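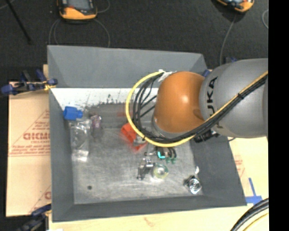
The gray bin with a few of the things in it: blue plastic piece in the corner, crinkly clear package just below, and the little purple and pinkish one off to the side.

Bin Day at Gromau: The Small Stuff
Posted August 2020

If you've followed the Gromau pages for a while, you know how much I love a good sorting project, and this one has been a treat! We had 24 drawers of odds and ends in the back store, and every last thing in them had to go through a bin, get looked at, and go home to a labeled shelf. Most of it is packaging samples (clear, colored, crackly, you name it) plus a good many plastic parts that came over when the Kerekes shop closed and got mixed in with everything else.

I'm putting the gallery up in stages, so this page will grow. Getsemaní Cervantes wrote the shelf labels and Cirilo Carrillo built the shelves, and they both did gorgeous work.

A few notes to go with the picture:

The blue. I'm a sucker for a bright blue part, and this one has such a nice shape, wide and blocky at one end and narrower at the other. On that dull gray floor it just sings.

The clear package. Tall, shiny and full of creases. Clear wrap is my favorite thing to look at and my least favorite thing to sort, and we have 200 pieces of it on the list!

The purple one. So small, and you can see right into the wrapping. Translucent colors get their own shelf now, up by the window where the light comes through them in the afternoon.

The bin itself. Look at those scratches and cloudy patches on the bottom! I think a worn bin is lovely, and I voted against replacing it. The sloping sides are great for small things too.

The shelf list so far, for those who asked: Brirnen is the plastic parts, Groltovix is anything wrapped. They're silly names left over from an old stock book and I refuse to change them. We've finished 11 drawers, and the next 10 are mostly caps and lids, which I'm very excited about (yes, really).

More pictures once the lids are done. If you recognize a part from the Kerekes days, please write and tell me what it went to. I'd love to put the right name on the label.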